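How to Make a Home Inventory Before a Burglar Does It for You

I love a good list, and this is the most useful one I've ever made! After the break-ins on Jedley Street in June I sat down with a notebook and a phone, and two evenings later our whole house was on record. You can do it too, and it costs nothing.

Start in the room nearest your back door. Stand in the doorway, take one wide photo of each wall, then go in close on anything worth more than $100. Write down the make, the model, the serial number and the year you bought it. If you still have the receipt, photograph that as well and keep the two pictures together.

Serial numbers are the part people skip, and they're the part the police can really use. When Ashton Te Moana over on Alcantara Road had a bike taken, the number was in his list, and he read it out to the officer on the phone. He had the bike back in 8 days!

Look on the back and underneath first. On computers the number is often on a sticker on the outside of the case. Copy it by hand and then take a photo too – a 5 and an S look awfully alike on a small label.

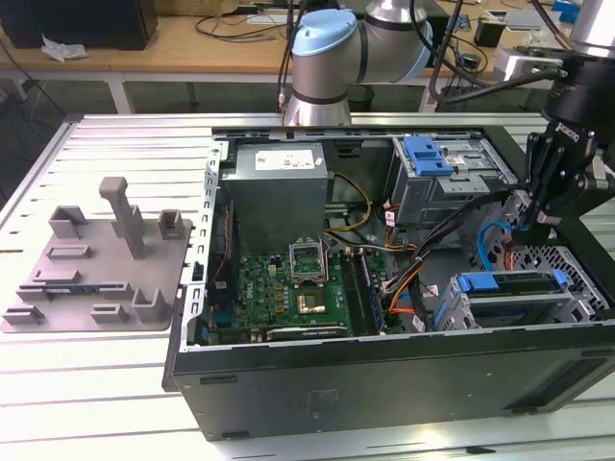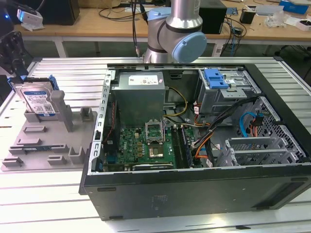
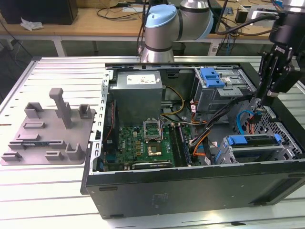
Jewelry has no serial number, so lay each piece on plain paper next to a ruler and shoot it from both sides. Note any engraving or repair. For anything over $1,000, call your insurer and ask whether it needs to be listed separately on your policy.

Next, mark your things. A UV pen works well on tools, bikes and TVs. Ívar Thorlacius, who runs our Ilstead block watch, puts his house number and zip code on everything down to the leaf blower (I've now done the same, and it's weirdly fun).

Save the finished list in two places, with at least one outside the house. Mine is in my email and on a thumb drive at my sister's. Then go back through it once a year, and add new purchases the day you unpack them, while the box is still in the hall.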